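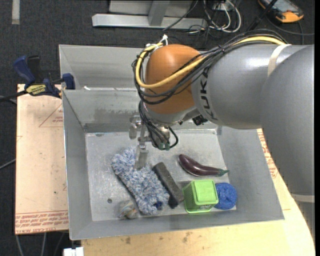 KUKA arm over the gray bin, orange wrist at the left.

Notes Index Glaze Tests Kiln Log Clay Bodies Contact
Workshop > Notebooks > Glaze Tests > July

July, started writing at 1545

Well, the second batch of ash glaze tiles is out and I'm so pleased I had to sit down with a cup of tea before touching anything else. Azadeh Zamani brought over another sack of the Pirnstead ash (apple and a bit of plum, she thinks, with some fence post she'd rather not discuss) and I washed it twice this time. Last batch was washed once and it crawled all over the place.

Seven tiles in, six worth keeping. The seventh stuck to the shelf, my own fault, I put it on far too thick and knew it while I was doing it.

Best of the lot is tile 2, the one with the Ostrowski feldspar in place of our usual. Soft green where it pooled, a warm toasty brown on the ridges, and no pinholes that I can find even with the loupe! Tile 4 is close but a little dry to the touch, so I'd like to try it again with a longer soak at the top. Azadeh prefers 4. We went back and forth on this for most of lunch and I don't think either of us moved an inch.

The Vekthorpe clay still bloats if it's rushed. Slow down the bisque next time, and please, whoever fires it, write down the cone and not just "usual."

To do: sieve the rest of the ash, order more wax, grind the stuck shelf. Ask Parkard if they still carry the coarse silica. Bucket with the blue lid is mine, it settles up to an inch of hard stuff at the bottom so stir it properly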